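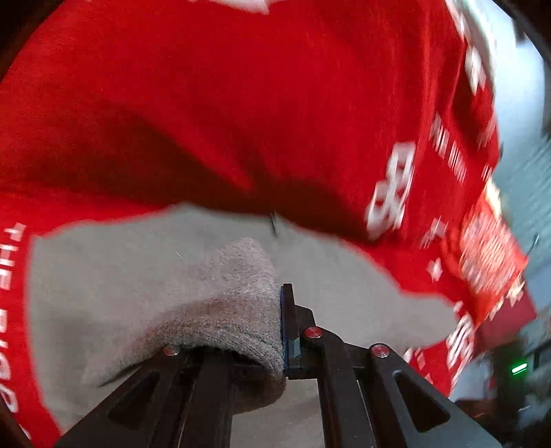 The red shirt, with THE BIGG-something down the side.

10/15/20

Well, we lost the doubles! 6-4, 3-6, 10-7 in the tiebreak, and I'm still sore about the tiebreak more than my shoulder. Mi-kyung served like a dream in the second set and then I went and put two easy volleys in the net. She was very nice about it, which made it worse.

Chang-ho and his partner were on the next court and went through in straight sets (of course), so he's in the semis and I get to hear about it all week. He's up to 862 ranking points now. I have 200. He brought this up over noodles, twice.

I tried the new Brostik strings and I don't love them – too stiff, and every backhand felt like hitting with a frying pan. Might go back to my old ones before mixed starts. Mi-kyung wants us to enter the Wunari indoor thing too, and I said yes before asking what it costs. Oh well.

Need to ice the shoulder, wash everything in the bag, and call the club about the court lights. Practice at seven. No more drop shots from the baseline, I mean it this time.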